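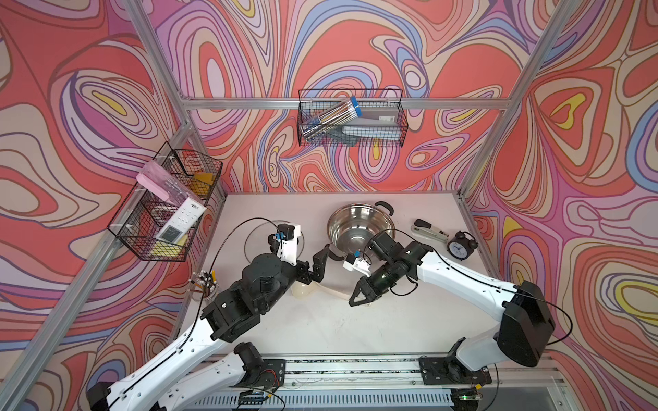 Call for participants: come and help us put a household in order

Do you have a drawer at home where the stapler lives next to the birthday candles? Do you know exactly where your colored pencils are, or do you have to ask someone? Either way, we would love to have you. The Ziltenine study is looking for 51 people to spend a morning or an afternoon with us in February, sorting, stacking and putting away the small stuff that every house collects.

We are a little group at Cestell, and for a long while now we have been interested in how people decide where things go. It sounds like a small question, but once you start asking it at dinner you will find that everybody has an opinion (and that couples who have been happily married for decades can disagree quite strongly about pot lids!). We want to hear those opinions, and we want to watch them at work on real objects.

What you will be doing

You will sit or stand at a pale tabletop with a mixed lot of household things on it. There might be a stainless steel pot and its round glass lid, a white ladle, a stapler, a twin-bell alarm clock, a clear cup full of pens and pencils. Black wire baskets hang on the walls within sight of the table, and they hold more of the same sort of thing: colored pencils in a tube, a pink pencil case, a remote control, a yellow sponge. We will ask you to tidy up in whatever way seems right to you, and to talk to us while you do it if you feel like talking.

After that comes a short kitchen round with fewer pieces, usually a pot or a bowl and something to go with it. You will set things out as though you were getting ready to cook, and then clear them away again. A chat over coffee finishes the visit, and that is the part most of our guests say they liked best. 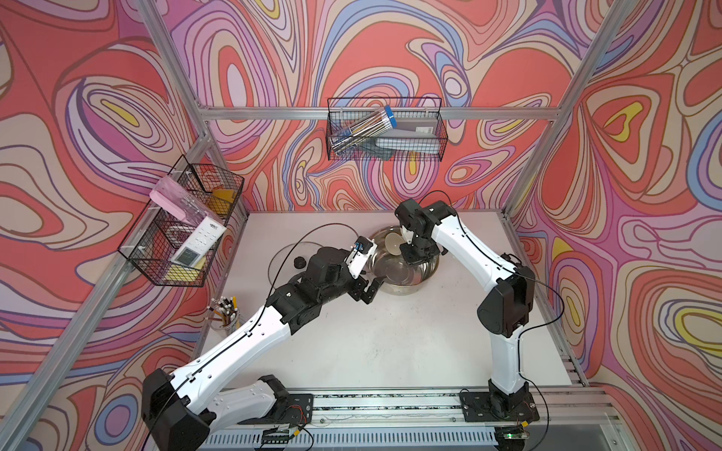 Photo: Ziltenine study / Cestell

The walls are as bright as they look, with coral and lavender bands running all the way around. If you find busy patterns hard on the eyes, please mention it when you write and we will talk it over with you before you make the trip.

Who can take part

Anyone over 18 who is comfortable handling ordinary kitchen and desk items. You can be the neatest person on your street or the messiest, and you don't need any training or any special knack. We would be especially glad to hear from people who share a home with three or more others, from people who have moved recently, and from left-handed people, who were badly short in number last time. You should be able to follow spoken directions in English, but please don't worry about your accent or your grammar.

Time and payment

Each visit lasts 2 hours, coffee included. You will get a Plumus gift card at the end of it, and we will pay for your bus fare or your parking if you keep the ticket. Morning visits start at 9:30 and afternoon visits at 1:30. If you need to stop early for any reason at all, you are free to do so, and the card is still yours.

How to sign up

Write a few lines to Thierry Guérin, Room 226, Shahbazi Building, or leave a note for him at the front desk. Tell us your name, a phone number or email address, whether mornings or afternoons suit you better, and one thing in your home that has never had a proper place. We read every note, and Thierry will get back to you with a choice of times and directions to the side entrance.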